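Starting Foxglove from Fine Seed

Foxglove seed is small enough that most failures come from sowing it too deep or watering it from above. The method below covers sowing in trays, pricking out and planting in fall for bloom the following year. It applies to the biennial garden types. First-year-flowering strains can be handled the same way but are sown in late winter.

What you need

Shallow trays with drainage holes, 2 inches deep
Solid trays to set them in for bottom watering
Fine seed-starting mix, sifted
Dry play sand
Clear lids or plastic film
Labels
Gloves

All parts of foxglove are poisonous if eaten. Wear gloves when handling plants, and keep seed away from children and pets.

Step 1. Choose the sowing time

Sow in late May or June. Plants started then reach a good size by October and flower the next spring. Seed sown after July often gives small rosettes that skip a year before blooming.

Step 2. Fill and wet the trays

Fill to half an inch below the rim. Tap the tray on the bench once to settle the mix, then level it with a straight board. Do not press hard. Set the tray in an inch of water until the surface darkens, lift it out and let it drain for an hour. 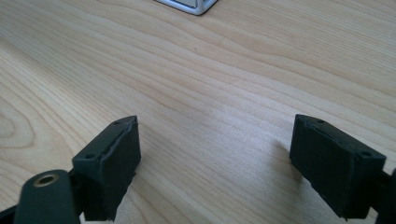

Step 3. Mix the seed with sand

A small pinch of foxglove seed holds far more than a tray can carry. The Haltska packets we use are marked 1,000 seeds, and the contents barely cover the bottom of a teaspoon. Stir one packet into four tablespoons of dry sand and divide the mixture among four trays. The sand also shows where you have already sown.

Step 4. Sow on the surface

Scatter half of each portion lengthwise and the other half crosswise. Do not cover. The seed needs light to sprout. Press the surface lightly with a flat block so the seed makes contact with the mix, then put on the lid.

Step 5. Hold temperature and moisture

Keep trays at 65 to 70 degrees F in bright light, out of direct sun. Seedlings appear in 10 to 20 days. Water from below only. If heavy drops form on the lid, prop it open a quarter inch. Remove it fully once most of the seedlings are up.

Last season's four trays gave 914 seedlings from one packet of Trilby, a mixed pink and cream strain. A tray left on a cooler shelf in an earlier trial took 23 days to show anything, so do not discard slow trays early.

Step 6. Prick out

Move seedlings when they have two true leaves. Lift each one by a leaf, never by the stem, and set it in a cell or a 3-inch pot with the crown level with the mix. Expect losses at this stage. Some 700 of the Trilby seedlings were still growing a month after the move – the rest were mostly the smallest ones, which could have been thinned sooner. 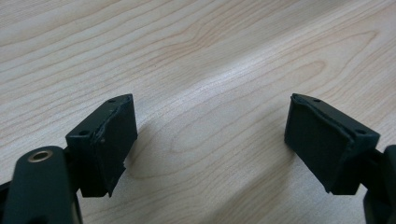

Step 7. Feed lightly

Wait two weeks after potting, then feed every 14 days with a balanced liquid fertilizer at half strength. Too much nitrogen gives soft leaves that attract aphids and mark easily in wet weather. Stop feeding at the end of August.

Step 8. Plant out

Set plants in the garden in September, at least six weeks before the ground freezes. Space them 18 inches apart in part shade. Tall strains such as Mertens need 24 inches. Soil should be rich in organic matter and well drained – crowns rot in ground that stays wet through winter.

Keep mulch two inches away from the crown. In cold areas, add a loose layer of pine needles in November and pull it back when growth resumes.

Common problems

No sprouts after four weeks: seed was covered or the surface dried out.
Seedlings fall over at soil level: damping off. Remove the affected patch and increase air flow.
Brown spots on leaves: leaf spot fungus. Pick off marked leaves and widen the spacing.
No flowers in the second year: plants were too small going into winter. Leave them in place for another season.

Saving seed

Cut the spikes when the lower capsules turn brown and begin to split. Dry them head down in a paper bag for two weeks, shake, and sift out the chaff. Seed from named strains, Tumelar included, will not always match the parent if other foxgloves bloom nearby. Store dry and cool, and label with the year.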